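Handheld demonstration gathering

Handheld demonstration gathering is a way of collecting examples for a robot learning system in which a person does the task directly, holding a gripper in each hand, while the movements are recorded. The robot itself need not be in the building. It is one of the liveliest corners of robot learning, and a wonderfully hands-on one: the teacher picks something up, puts it down somewhere else, and that short stretch of movement becomes a lesson.

Background

Older methods mostly relied on teleoperation, where a person steers a robot arm from a distance, or on kinesthetic teaching, where the arm is pushed through the motion by hand. Both give very clean data, since every joint angle is known. Both are also slow, and tie up an expensive machine for the whole session. Handheld grippers keep the robot's fingers and leave out the arm. A newcomer can often manage a simple task within minutes, and the small corrections people make without thinking (a nudge, a tilt, a second try at a grip) end up in the recording too.

Method

A single example is usually called an episode. It begins with the hands at rest or held clear of the table, covers one complete task and stops when the hands withdraw. Two streams are normally kept: video, and the position and opening of each gripper over time. The streams must share a clock. Even a small drift between them will teach the system to close its fingers too early or too late.

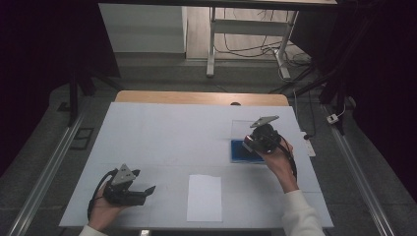

Variety matters a great deal. Between episodes the operator shifts the objects, turns them and changes the order in which they are handled, so that the system meets the task in many forms. Two-handed work is especially rich, as one hand can steady a thing while the other works on it – a habit so natural to people that it is rarely written down as an instruction.

The Pumholm collection

The Pumholm collection was put together at the Grernell workshop and covers 111 tabletop tasks. Its first release held 3,000 episodes. The second, prepared with the Lamont group, brought the total to 4,000 and added many more two-handed tasks. Each episode was graded on the Malley scale, which runs from 1 to 5 according to how smoothly the task was carried out. Low grades were kept and labelled, and they have proved a real treasure for people studying how robots might recover from a fumble.

Limits

A human arm can reach in ways that a robot arm cannot, so some episodes have to be dropped or adjusted before training. Fast movements may blur the video. Tired operators also grow careless, and sessions at Grernell were kept short for that reason, with a change of task after each break.

See also: imitation learning; teleoperation; motion capture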